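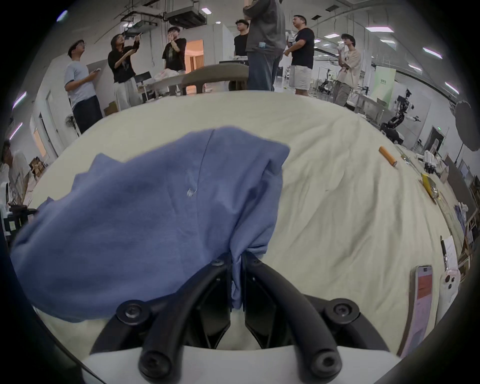 I have been to a good many open days in my time, and I can say with some confidence that the biscuits are usually the best of it. So when my niece told me that Humis was letting the public into its workshop at Windunberg, I went mostly for the train ride, which is a pretty one once you are past the gasworks. I came home thinking about laundry, and I have hardly stopped since.

You will expect me to talk about the humanoid. There is one, black and white, standing with its arms out beside a metal workbench, and I dare say it is very clever. But what I want to write about is the table with the cream cloth on it, where people were working on a blue shirt with grippers held in the hand. Each gripper is a pair of curved black fingers on a white base, with a camera that sees what the fingers are doing. A person holds it and does the job, and the recording goes off to teach a machine how the job is done. Aurelia Reisinger, who was looking after visitors, told me they want 3000 such recordings before they even begin on trousers, and that they had reached 1340. I thought of my own ironing pile and felt a good deal better about it.

What folding asks of you

I had never considered how hard a shirt is. A cup stays a cup when you pick it up, bless it, but cloth goes wherever it fancies. Pinch it in one place and it bunches and billows and you have lost the sleeves altogether. With a second gripper on the far corner you can stretch it between two points, and then there is something like a fold to be had. My mother taught me much the same at the kitchen table, standing behind me with her hands over mine, and I was slow to learn it too.

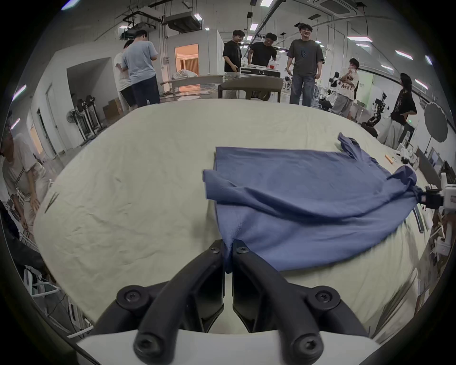 Who should be doing the teaching

This brings me to my one complaint, and I make it fondly. The people at that workshop were kind and patient, and they answered every silly question I had (I had plenty). But I should like to see them send for a few people who have folded for a living. I worked for eleven years in the linen room of the Rultlow hotel, where we had 100 beds, and the women there could square off a sheet while arguing about the bus timetable. There is knowledge in hands like that, and most of it has never been written down. If a machine is going to learn from somebody, let it learn from them, and let them be paid properly for the lesson — a proper wage, I mean, with a tea break in it.

I know what some of my old friends will say, that I am helping to saw off the branch. I have worried about that myself. But the linen room gave me a bad shoulder before I was 40, and I can't pretend I would wish it on anybody's daughter. If a pair of mechanical arms will take the heavy end of the wash, I am for it, provided the people who used to do it are asked first and looked after.

They hold another open day in October, when I am told there will be towels. I have written to Miss Reisinger to say that I am free, and that I fold in thirds.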